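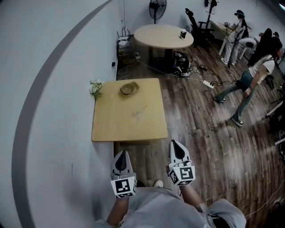 We finally made it to the movies last night, the first time since June. Erlinda Sarmiento had offered to watch the kids months ago and I kept forgetting to take her up on it. She came over at 5:30 with a bag of library books and told us to go before anyone started crying.

We saw Bostdale at the Ghasemi, the small theater behind the post office. It's a mystery set in a fishing town, 88 minutes long, and I wish more movies were that short. Euan had already seen it and told me the ending was weak. I thought the ending was fine. The middle dragged a bit, mostly the part with the brother and the boat, but the woman who plays the sister was very good and I'd watch it again for her.

That's Euan Menzies from my old job, for anyone who has been reading long enough to remember him. He also told me the popcorn had gone up, and he was right. We got one small and shared it.

After the movie we walked over to Zaris for dinner. I had the lamb and my husband had the soup and then most of my lamb. They have taken the eggplant off the menu, so if you were going for that, call first. We got home at ten and all 4 kids were asleep, even the baby — I don't know how she does it.

Today was errands. New sheets for the boys, a shower curtain, light bulbs, and a return at the hardware store that took longer than everything else put together. I looked at rugs for the hallway and didn't buy one. The one I liked was too wide by two inches.

My sister wants us to drive out to Hastance next weekend for the outdoor movie in the park. They're showing a musical and she has already bought blankets. I said maybe. It depends on the weather and whether the car is back from the shop by then. If anybody has taken little ones to it, let me know what time it really starts.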